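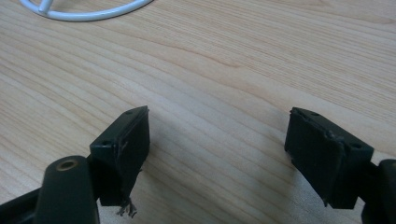
Two black fingers over the tabletop, jaws open. The left pad has worn, slightly peeled edges and a tuft of threads hanging off the bottom.

Gripper pads on a home build: what held up, what I'd skip

I've been running a hand-held gripper at the shared shop on and off since January, and the part that eats my time is the rubber. The motors are fine. The printed fingers are fine. Every online write-up spends eleven paragraphs on motors and one sentence on pads, usually "attach grip material of your choice." Thanks.

So, tips. Take them with some salt, as I've only worked on the one tool, plus a spare set of fingers that Asuka Maruyama left in the drawer at Flumirton with a note saying "don't glue these." I glued them. See below.

Look at the bottom edge first

If a pad is going to go, mine go at the lower edge or a corner. That's the part that scrapes the table when you come in low on something flat. Once you see threads, the backing is coming apart, and no amount of pressing the pad back down with your thumb is going to change that. Trim the threads flush with small scissors. Don't pull them. I pulled one and took a strip of pad off with it.

A trimmed pad can stay on for light stuff. I wouldn't trust it with a glass.

Compare the two sides

Pads don't wear evenly and I'm not convinced by anyone who tells you why. The popular theory on the Koyama build page is that one finger always touches first. Maybe. I checked the linkage on mine, shimmed it, and the same side still wore faster. It could be the way I hold the tool. Swap the fingers left to right if your screw holes allow it and see whether the wear follows the finger or stays with the side. That costs you a few minutes and beats arguing in the comments.

If you have to change one pad, change both. A new pad opposite an old one makes things twist as you lift them, especially anything round.

Cleaning

Dish soap, warm water, a cloth you've wrung out well. Let the pad air dry. Rubbing alcohol is what most people recommend, and it does make the rubber feel grippy for an hour or so, after which mine seemed drier and slicker than before. I've stopped using it on the pad face. I still use it on bare plastic before sticking anything down.

Skip the tacky sprays. Pornska sells one that people on the shop list swear by. I tried it on scrap first, and the scrap picked up every bit of sawdust in the building.

Gluing, or not

Super glue goes brittle. The pad bends, the glue line doesn't, and you get a crack that starts at an edge and runs in. This is what happened to Asuka's fingers, and yes, she had left a note.

Contact cement is better. Thin coat on both faces, wait until it stops feeling wet, then press from the middle out. You don't get to slide it around afterward, so line up one edge before you let the rest touch. Watch for lumps. Extra cement or a folded scrap under the top edge will make the pad bulge, and then your fingers meet at that bulge and nowhere else.

Double-sided foam tape is what I use now. It's a little squishy and I was ready to hate it. It peels off clean with a plastic putty knife, and when you're changing pads as often as I am, that wins.

Sanding the finger first

Worth doing, once. I go over the bare inner face with 600 grit, wipe it, and stop there. A coarser paper was recommended to me and left grooves that the tape just bridged over. If your print has a raised seam on that face, take it down with a file before you start with paper.

Screws and brass inserts

Check the threaded inserts while the fingers are off. Brass in plastic will hold a long time if you don't lean on it, and then you lean on it once. Start each screw by hand, turning backward until you feel the thread drop, then go forward. If an insert spins, pull it and reseat it with a soldering iron. Glue around a spinning insert is a waste of an evening. I have seen thread locker suggested for these. Some kinds attack some plastics, so read the bottle, or leave it off and check the screws now and then.

The table matters too

Wood with a matte finish is kind to pads and doesn't throw glare back at you. It does hold grit. Wipe it down before a session, along the grain, and run your palm over it. One grain of sand under a finger will cut a pad faster than a week of normal use.

I practice on light things with an open shape before anything with weight. Wire racks are good and annoying. They slide, they rattle, and you find out fast whether your fingers close parallel.

Counting cycles

I did keep a tally for one set of pads, squeezes on a foam block, mostly to check the Braltora sheet rubber, which the listing calls "long life." First lifted corner at 101 squeezes. I'd call that short life. The second set, cut from an old bike tube, was still flat when I got bored and quit counting. That's two sets and one bored person, so don't quote me on it.

What I keep in the box

Small scissors, plastic putty knife, foam tape, a sheet of the 600, spare screws in a pill bottle, and around 23 precut pads in a sandwich bag. Cut them all at one sitting from one template. I used to cut them as needed and no two matched.

Things still on my list: rounded corners on the pads, to see if they lift later, and a thinner tape. I don't expect much from the thinner tape.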